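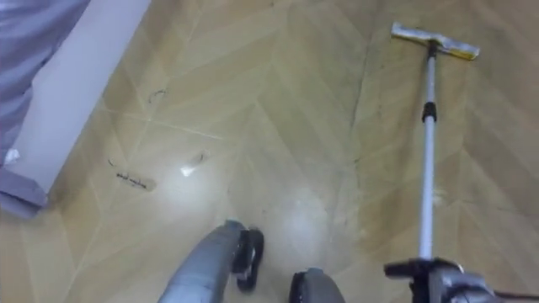 Drollden Hall users' meeting, 16th May

I took the notes again, so blame me for the spelling! We started late and went straight to floors.

The herringbone in the Pusow room came up first (it shows every streak when the light hits it). We agreed on a flat mop with a barely damp pad, going along the planks, and no more buckets left standing in there. I said I'd pick up 3 spare pads, and we okayed up to $29 for them.

April's minutes were passed with one fix: the Hafstein supper had roughly 100 guests, and I'd left off a zero. Oops.

The mopping rota stays as it is until the summer break. Chair storage got pushed to next time, and I still need to call about the side door key.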